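Gallery: Sorting Room, Ambrose Building

The Mastent Toy Library lends play materials to 37 nurseries and schools. Returned items pass through the Sorting Room at Ambrose Building before they are lent again. The gallery was last revised in May.

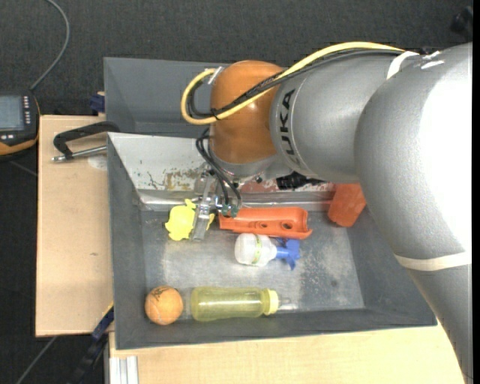 Returned toys are grouped by age range and entered in the Brarkent catalogue. Small items are kept together in bins with sloping sides, such as the dark grey one with the yellow toy in it. Loans run for six weeks and may be renewed at the Pivov desk.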